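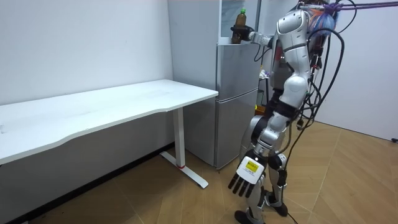
Skenach Opens Jevska Test Room to Visitors, Shows Humanoid Handling Household Items

POWELL, 20 December 2022 - Skenach, a developer of control software for two-legged robots, held an open day at its Jevska test site in November. The program consisted of a fetch-and-place demonstration in a furnished room, a technical briefing and a question period with the engineering staff. A total of 212 visitors attended in small groups over the course of the day.

The demonstration room is fitted out as part of a small apartment, with a desk, a refrigerator, a shelf unit and a parquet floor. The furniture is standard retail stock and has not been modified for the robot. No markers or position tags are attached to the furniture or to the objects handled.

The task shown to visitors was the transfer of a closed drink bottle between the desk, the top of the refrigerator and the shelf unit. The start point and end point of each run were chosen by a member of the visiting group. The robot then located the bottle, approached it on foot, closed one hand around it and carried it to the selected surface. An operator was present with a stop control at all times.

"A bottle of tea is a more demanding object than it looks," said Đạt Bạch, head of manipulation at Skenach. "The liquid moves when the arm moves, and the wall of the bottle gives under the fingers. If the grip force is set too high, the bottle deforms and the hand loses its contact points. If it is set too low, the bottle turns in the hand during the lift."

Grip force in the current software is adjusted during the lift from the measured load on the fingers. The controller, which carries the internal name Nedo, plans the arm path and the foot placement together. Earlier versions planned the two separately, and the robot had to come to a full stop before it could extend an arm above shoulder level. Under Nedo, the step and the reach are treated as one motion, and the free arm is used as a counterweight where needed.

Skenach reported that 1455 placement runs were logged at Jevska in the period leading up to the open day. Of these, 1437 ended with the object upright on the target surface. The remaining runs were stopped by the operator or by the software. The most common cause was a poor estimate of the height of the target surface, followed by contact between the forearm and nearby furniture. The figures cover closed containers only. Open containers and glassware have not been tested.

Power and data are supplied by cable at the present stage, and an overhead tether is used in all walking tests. The tether is slack in normal operation and does not assist balance. Operation on battery power is planned but was not part of the program shown to visitors.

The technical briefing was given by Qusai Nassar, test engineer, and covered the logging setup, the stop procedure and the rules for restarting after a failed run. Joint positions, motor currents and video are recorded for each run and stored under a single run number. A run that has been stopped is not resumed. The robot is returned to its start posture and the task is begun again.

Questions from visitors dealt mainly with speed, noise and the handling of unfamiliar objects. Nassar said that walking speed in the room is limited by software and that the limit will stay in place while people are allowed near the test area. On unfamiliar objects, he said the present system is restricted to shapes it has been set up for.

"It can deal with a bottle it has not seen before if the size is within range," Nassar said. "A bag of rice is a different problem - there is no fixed shape to plan a grip on - and we do not have a result to show for that yet."

The next stage of work at Jevska will add opening and closing the refrigerator door, with the bottle placed on an inside shelf. Door handling requires the robot to step back while keeping hold of the handle, and this has so far been run only in simulation. Skenach plans to hold 2 further open days once the door task is running on the physical robot. Dates will be announced separately.

Groups from technical schools and companies may apply for a visit through the Skenach office in Powell. Applications should state the size of the group and any topics to be covered in the briefing. Visitors are required to wear closed shoes and to remain behind the floor line while the robot is powered.

About Skenach

Skenach develops motion planning and grip control software for humanoid robots. The company has its office in Powell and carries out physical testing at its Jevska site.

Press contact: Skenach Media Office, Powell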